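What the second arm cost us

Nestitz handles linen and soft furnishings for short-stay rentals. Its operations manager spent most of a year working out what to buy before the firm ordered a two-arm cell from Ristell, and she still keeps the spreadsheet open.

"The arms were the easy line," she says. "It was everything bolted to them that I'd left out."

Cloth drove most of the spending. A single gripper can hold a corner, but a heavy item folds over itself.
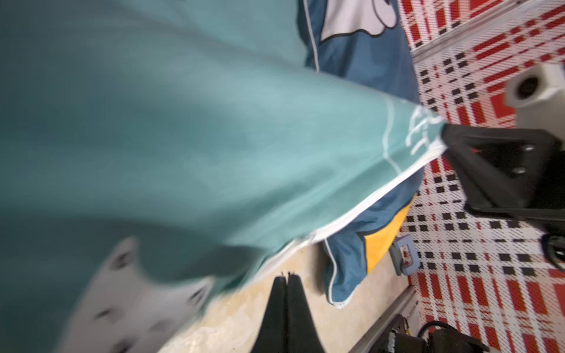 Teal fabric held in one gripper, with padded blue cloth beneath.

She had set aside $800 for cables, clips and spare fingers. It lasted nine weeks. The rail came out of a separate budget, which she now calls a mistake — the arms can't be quoted properly until you know what they're mounted on.
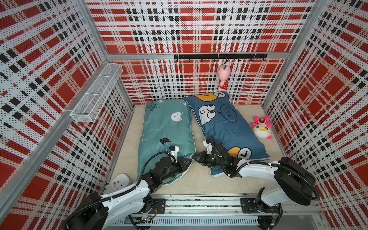 Choosing a supplier

Three firms quoted. Grulex was cheapest but wanted 70 per cent up front. Phí offered a lease over 28 months, with servicing extra. Ristell charged more and included training, and that settled it.

"I'd ask about spares before I asked about speed," she says.

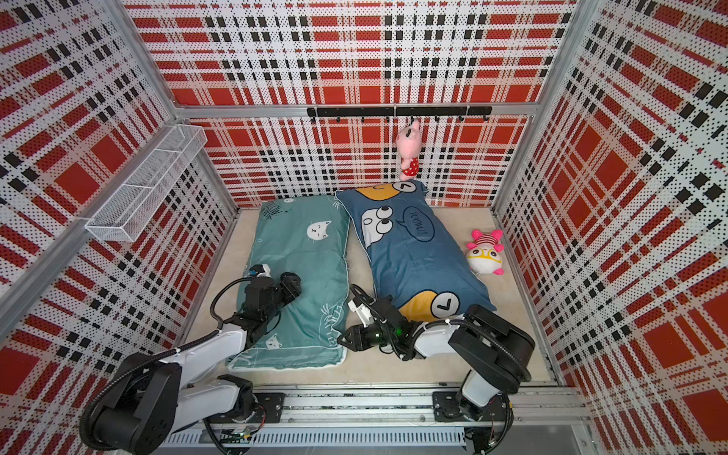 Her advice to other small operators is to budget for the work area as its own item. Panels, framing and labour for fitting them took longer to price than she expected. She'd include storage in the first order too, even if it's only a wire basket on the side wall and a row of hooks across the back. Next year's request is already in, and it has a line for spare grippers.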